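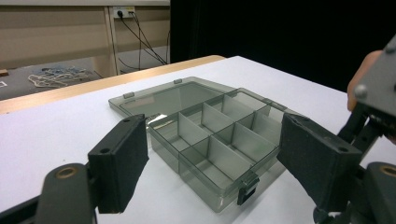 Figure 4. The open organizer box between the finger pads of the hand-held gripper, with the lid folded back on the table. The snap latch is on the front rim.

4.2 Closing and opening a see-through box

Of all the tasks in our comparison, the organizer box is the one we kept coming back to, partly out of stubbornness and partly for what it taught us about the fingers. It asks for very little force and a great deal of care. The lid is thin and tinted, it folds back nearly flat on the table, and a person closing it without thinking will slide a fingertip under the far edge, lift, and let the hinge do the rest. A parallel gripper has to get hold of that same edge with two blunt pads, and it has to do so with a wrist camera that sees mostly table through the plastic.

We tried two sets of pads on the same hand-held gripper. The first, which we call the Siltine pads after the in-house name of the mold, are smooth and slightly soft. The second, the Drukisach pads, are harder, with a grainy black face. Both screw onto the same arms, so a change takes a few minutes and leaves the camera where it was, and we were glad of that when we came to compare recordings. Oluwaseun Babalola and Callum Ackroyd took turns as operators, and each of them worked with both sets in an order drawn at the start of the session. Neither had used the Siltine pads on this box before, though both had plenty of practice with them on cups and folded cloth.

An attempt counted as a success when the lid was brought from fully open to closed without the box body sliding off its marked place on the table. Pressing the latch home was scored separately and is left to Section 4.4. Each operator made 80 attempts with each set of pads. The softer pads failed 26 times in total and the harder ones 17 times, and we would not want the reader to make too much of that difference, given that there were only two pairs of hands involved. What interested us more was the way the failures came about. With the soft pads, the lid edge tended to sink a little into the face and then stay there, so that the operator, on letting go, pulled the lid back up again. With the hard pads the edge slipped out early - usually in the first part of the lift, when the lid is still nearly level with the table. 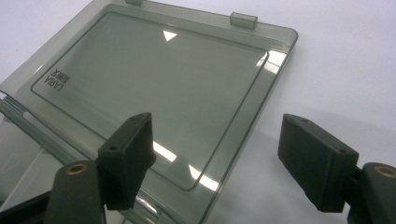
Figure 5. Wrist camera view with the lid filling much of the image. Note the white triangle on the recessed panel, the mirror-reversed print, and the bright glare on the plastic.

The camera deserves a few words of its own. In views such as Figure 5 the boundary of the lid is faint over a pale background, while the dark rim of the recessed panel is sharp, and our edge tracker (the one from the Vola toolkit, with its default settings) was happy to take the rim for the boundary. It also locked onto the glare more often than we had hoped. The small white triangle proved a much better friend to us. It is solid, it has high contrast, and its position on the lid is fixed, so we ended up using it as a landmark wherever it was in view and falling back on the tracker elsewhere. We did consider sticking a printed marker on the lid, and in the earlier Bloxham trials we did just that, but it seemed a pity to make an ordinary household object less ordinary for the sake of a cleaner plot.

Images were stored together with the finger opening, and the two streams were lined up afterward by hand for the first 500 images of each operator and by the stored clock for the remainder. A small offset between the streams is still present in the October recordings, which we have therefore kept out of Table 3.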